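Fetura Gripper Kit -- Your Questions, Answered
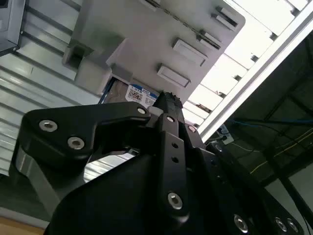
The gripper at a 1.0TB WD drive, wrist camera view.

Last updated 12 January 2018

Hi, I'm Leen Zein. I look after orders and support for the Fetura, our bolt-on gripper kit for small robot arms, and I answer most of the mail that comes in. These are the things people ask me again and again, so have a read before you write (but do write if you're stuck, I like hearing what people are up to!).

What do I get in the box?

The gripper itself, already put together, plus the wrist camera and its bracket, a mounting plate, one cable for power and one for data, a bag of spare bolts and the hex keys to fit them. The software is a download. There's a printed card with the link and your license code on it, so please don't toss the card with the packing foam. I get that email a lot.

Will it fit my arm?

Probably. We make 4 mounting plates and they cover most of the small arms our customers own. Tell me the make and model when you order and I'll put the right plate in. If you have something older or homemade, send me a drawing of the flange with the hole spacing marked and Karthik Dissanayake in our shop will tell you if he can drill a blank for you. He usually can.

Is it meant for handling hard drives?

It's one of the jobs people buy it for, yes. The narrow jaw tips came out of a project we did with Haddadin, who wanted to load and unload drives without a person standing there all day. The old tips were wide and kept bumping into things. The narrow ones can get up close to a housing with slots and tabs sticking out all over the place, and they're what ships with the kit now. If you'd like the wide tips for boxes and bottles, they're an add-on and you can swap them yourself.

Can it push a drive all the way home, or only hold it?

You can set it up for either. There's a mode called Seat in the software where the jaw leans on the part and the arm moves forward slowly until it reaches the force you picked. Start low! Every housing is different and I can't give you one number that's right for all of them. Try it on a dead drive first, and work up in small steps.

Why is the camera on the wrist? Couldn't I use one overhead?

You could, and some folks run both. I like the wrist camera because it goes where the jaws go, so I get a close look at the part and the slot even when the arm itself would block a camera up above. The trade is that the gripper takes up a good chunk of the picture. You get used to it quickly, and the software lets you mask out that area so it doesn't get mixed up with the part.

Can the camera read labels and QR codes?

Sometimes. Big print is usually fine if the label faces the camera and the light is decent. Tiny codes are hit or miss, and small print at a steep angle is mostly a miss. If you need a clean read every time, put a proper scanner on the bench and have the arm show it the part on the way past. Siham Daher wrote up how she did this with our kit and I'm happy to send you her notes.

My picture is washed out in one corner. Is the camera broken?

I doubt it. Strong light behind the work will do that, and a window or a bright lamp at the back of the cell is the first thing to look for. Turn off auto exposure (Camera tab, second box down), set it by hand with the part in view, and then see if you still have trouble. A piece of dark card behind the work helps more than you'd think.

How often should I check the bolts?

Every 60 hours of running, and again after any crash, even a little one. Go around the finger links and the side plates with the hex key -- snug is fine, please don't lean on it. If one keeps coming loose, tell me which one and I'll mail you a fresh bolt and a dab of thread locker.

How much is it, and how long do I wait?

The standard kit is $1,047 with one mounting plate. Extra plates and the wide tips are priced on the order form. Kits ship from our Miltley shop 2 weeks after you pay, a little longer if Karthik is drilling a plate for you.

Does it work with the Ason controller?

Yes, and the driver is part of the download. Plug the gripper in before you start the controller or it won't show up in the list. We're rewriting that bit and I'm hoping to have it out in May.

Can I try one before I buy?

You can borrow the demo kit for two weeks if you cover shipping both ways. There's a waiting list, and Nuria Soler keeps it, so mention the demo kit in your subject line and I'll pass you along to her.

What if I break it?

Send me a photo and tell me what happened. Most of the time it's a bent tip, and those are cheap and take a few minutes to change. For bigger damage Raed Ghanem will look it over and give you a price before he does any work. Please take your own part out of the jaws before you ship it back to us!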